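Ticket 652: Round tables in dining area, trays and bottles falling, tables not cleared
Site: Thammasiri food hall, ground floor
Opened by: Sustidton site services, evening desk
Assigned to: Cuvard Furniture Support
Copy to: Tendley Cleaning
Status: Waiting for parts (one item), other items closed
Opened: April 5, 2019

Problem as reported

Customers at the round tables complain that the table moves when they put a tray on it. Two complaints came the same evening. In one of them a drink went over and reached the floor, and the customer asked for a new one. The cleaning team also reports that these tables take longer to clear than the square ones along the wall.

I would like Cuvard to check the table bases and Tendley to check the clearing routine. I put both in one ticket, because I am not sure yet if it is one problem or two.

First check, site services

I pressed with one hand on the edge of each round table. Most of them are firm. Tables 5 and 11 move. Table 5 is worse, it goes down a little on the side toward the aisle and comes back when I take the hand away.

I looked at the floor first. The tiles under table 5 are flat, I put a level on them in two directions. So I do not think the floor is the reason. I moved table 5 to the place of table 6 and it moved also there. I put it back after.

The screws between the top and the column are tight. I did not open the base cover, as our agreement with Cuvard says we should not.

Reply from Cuvard

Thank you for the test with the other place, it helps us. When the table moves in both places it is almost always the foot under the base. There are four adjustable feet. Please lay the table on its side on a blanket and turn each foot by hand. If one of them turns without going in or out, the thread is gone and the foot must be replaced. Please also tell us how the table is loaded in normal use, and how much of the top is covered when people eat. A tray placed near the edge will show a weak foot sooner than a tray in the middle.

Second check, site services

Feet of table 11: all four turn well, one was too short. I turned it out until it touched the tile and the table is firm now. I waited and pressed again after the lunch hour, still firm.

Feet of table 5: three are good, one turns freely and does nothing. I think this is what you describe. I put a folded piece of rubber under it for now.

About the load, please see the pictures of a round table in use. One tray is already a big part of the top, and the cups and papers go around it.

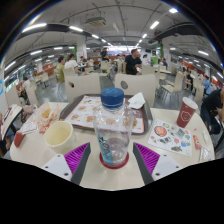
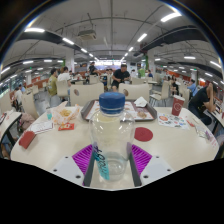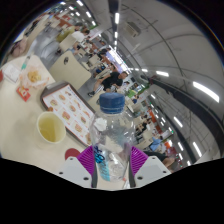 Attached to ticket 652: round table in use, with tray, paper liner and water bottle.

What I notice from these pictures, for Tendley: it is not only the tray that must be taken away. There is paper and food wrapping outside the tray also, and small packets which are easy to miss. In the first picture there is a clear wrapper near the right edge of the table, and such a thing slides to the floor when somebody wipes toward the aisle. If the person who clears takes only the tray and then wipes, the small things go down. I believe this is the reason for a part of the extra time, the floor must be swept again.

Reply from Tendley

We agree with the observation. Our written routine for this hall was made for the square tables. There the staff push everything along the wall side onto the tray, and there is an edge on the wall side that stops it. On a round table there is no such side.

We suggest this order for the round tables:

1. Check cups and bottles first. If there is drink left, carry them upright to the drain, do not lay them on the tray.
2. Collect loose paper, wrappers and packets by hand and put them in the middle of the tray.
3. Lift the tray, do not pull it.
4. Wipe from the edge to the center, then take up what is left with the cloth.
5. Push the chairs in.

Can site services try it on a few tables before we change the paper for the whole team?

Third check, site services

I tried the new order together with the evening team. It went well on the round tables. Step 1 was the slow one at the start, as the drain is on the other side of the hall. We put a bucket with a lid on the lower shelf of the cart and now it is fast enough. The bucket must be emptied before it is full, please write this in the routine, otherwise it spills when the cart goes over the door rail.

One question is still open: a bottle that still has water in it. Some customers leave for the counter and come back. The team does not want to take a bottle from somebody who is still eating. My proposal is to leave the table alone when there is a bag or a jacket on the chair, and to ask the people at the next table when there is not.

Reply from Tendley

Accepted, also the bucket. We add both to the routine.

Reply from Cuvard

We will send a set of four feet for table 5, please change all of them and not only the broken one. The thread insert in the base should be checked at the same time. If it is damaged, do not force the new foot in, send us a message and we will send the insert also. The rubber piece is fine for a short time, but please do not place table 5 near the aisle until it is repaired.

Current state

Table 11: repaired, closed.
Table 5: moved to the back row with the rubber under it, waiting for feet.
Clearing routine: new version received, printed and put inside the door of the cleaning room. Closed.
Next general check of all table feet: December, together with the chairs.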